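Materiales > Tecnología textil > Unidad 4 > Tintura y solidez del color

Unidad 4. Solidez de los tintes al lavado
Apuntes de clase, revisión del 17 de abril de 2004

4.1 Qué se entiende por solidez
La solidez es la resistencia de un color a cambiar o a pasar a otro tejido. Se valora siempre frente a un agente concreto: lavado, luz, sudor, frote. Un mismo tinte puede dar buen resultado a la luz y malo al frote húmedo.

4.2 Familias de colorantes
Directos. Se fijan al algodón por fuerzas débiles. Baratos, solidez baja al lavado si no llevan un tratamiento posterior.
Reactivos. Forman enlace covalente con la celulosa. Parte del colorante se hidroliza en el baño y queda sin fijar — ese resto hay que eliminarlo con un jabonado.
Ácidos. Para lana, seda y poliamida.
Dispersos. Para poliéster, a 130 °C o con transportador.

4.3 El problema de los rojos
Los tonos intensos llevan más colorante sobre fibra, y el jabonado insuficiente se nota más. En las prácticas usaremos la serie Collier, con 11 muestras de algodón teñidas con reactivo rojo a concentración creciente. Cada probeta se cose a un testigo blanco y se lava a 40 grados. La descarga sobre el testigo se compara con la escala de grises, del 5 (sin descarga) al 1.

Anoten por separado la degradación del color y la descarga. En el curso pasado se mezclaron ambas notas en casi 300 fichas y hubo que repetir la tabla.

4.4 Del ensayo al lavado doméstico
El ensayo normalizado emplea recipientes pequeños y relación de baño fija. En casa cambian la carga, el detergente y la acción mecánica, por lo que la nota de laboratorio sirve para comparar artículos entre sí.

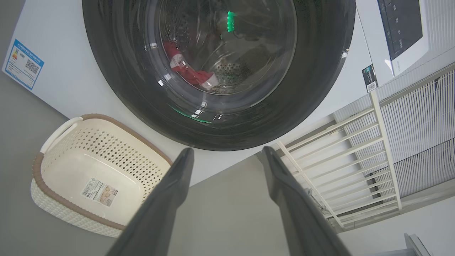 Grabowska objeta que, con reactivos bien jabonados, la primera colada en casa apenas descarga, y que el fallo suele venir de forros y ribetes teñidos con directos. Conviene, según su criterio, ensayar cada componente de la prenda por separado. Lo haremos así en la práctica de julio.

Lectura: cuaderno Fellton, hasta la página 116.

Contacto: secretaría de Plondus | © Plondus | Volver arriba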